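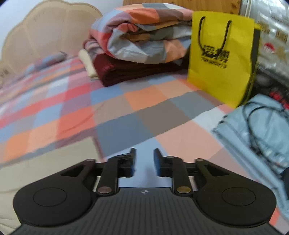
**Cuaderno de taller — evaluación de equipos de captura**
16 de septiembre de 2021
Redacta: Kirsten Thorlacius. Copia a: Mio Kawaguchi.

Objeto de la entrada: continuación de la revisión de la pinza manual Wurkasis, ofrecida por Hafstein en régimen de alquiler con opción de compra. La entrada anterior, de agosto, recoge la recepción del material y la comprobación del embalaje. Se registran a continuación las observaciones de uso en dormitorio y los puntos que deben aclararse antes de responder a la oferta.

**1. Material recibido**

Dos unidades completas, con sus cargadores y un maletín común. El manual llega únicamente en inglés; se ha solicitado la versión española y Hafstein contesta que está en preparación. La unidad A pesa 476 g en nuestra balanza. La unidad B no se ha pesado todavía.

El montaje coincide con el plano entregado en lo esencial: placa base gris oscura con estrías finas, brazos articulados negros con calado triangular, pivotes de tornillo plateado. El plano no indica el par de apriete de los pivotes. Se pide por escrito.

**2. Entorno de prueba**

Dormitorio, sobre cama con colcha de cuadros. En la parte superior de la cama se dispone la ropa apilada: un edredón doblado y voluminoso encima, una manta granate de borde con flecos debajo, y otras piezas dobladas más pequeñas hacia la izquierda. A la derecha de la pila, la bolsa de papel amarilla con asas de cuerda negra (TOP SPORTS) y, más al borde, un envase plateado metalizado.

Se mantiene esta disposición como referencia para la secuencia de textiles. Mio propone añadir una segunda disposición sin el envase plateado, para comparar el efecto de los reflejos en la exposición automática. Queda aceptado; pendiente de ejecutar.

**3. Registro de sesiones**

- Episodios grabados hasta la fecha: 1294, sumando ambas unidades.
- Episodios descartados en la revisión: 36. La mayor parte por arranque tardío de la grabación; el resto por pérdida de seguimiento al acercar la pinza al cabecero.
- Almacenamiento: volcado al servidor Skistlow al cierre de cada sesión. Sin incidencias.

**4. Observaciones de manejo**

El cierre de los dedos es progresivo y el gatillo no presenta holgura apreciable. Con telas gruesas el operador tiende a abrir la pinza al máximo y a empujar antes de cerrar, lo que arruga la capa superior. Conviene entrar por el canto del pliegue. Se incorpora la indicación a la hoja de instrucciones.

La almohadilla azul oscuro del dedo derecho agarra bien el algodón. Con la manta de flecos el resultado es irregular: los hilos se introducen entre la almohadilla y el dedo, y hay que retirarlos a mano. Hafstein ofrece una almohadilla de repuesto de mayor dureza, no incluida en el precio.

Las asas de cuerda de la bolsa se toman sin dificultad si la pinza llega desde arriba. En aproximación lateral el lóbulo de la base roza la tela de la cama y la muñeca queda forzada. El cordón negro que descansa sobre la pieza de tela gris azulada no forma parte de la secuencia; se ha advertido a los operadores que no lo tomen.

La lente deforma visiblemente las líneas de la colcha hacia los bordes. El proveedor entrega un fichero de calibración genérico, común a todas las unidades. No lo consideramos suficiente — Trutedell, en su oferta paralela, incluye calibración individual — y se solicitará el mismo trato.

**5. Cuestiones abiertas para Hafstein**

1. Par de apriete de los pivotes y periodicidad de revisión.
2. Calibración individual de cada lente, con certificado.
3. Precio y plazo de las almohadillas duras.
4. Fecha del manual en español.
5. Condiciones de sustitución durante el alquiler: la oferta menciona «unidad equivalente» sin definirla.

**6. Próximos pasos**

Pesar la unidad B. Repetir la secuencia de textiles con la segunda disposición. Mio revisará los episodios descartados y separará los de arranque tardío, por si el defecto corresponde al botón y no al operador. No se firma ningún documento con el proveedor hasta recibir respuesta a los puntos 2 y 5.

K. T.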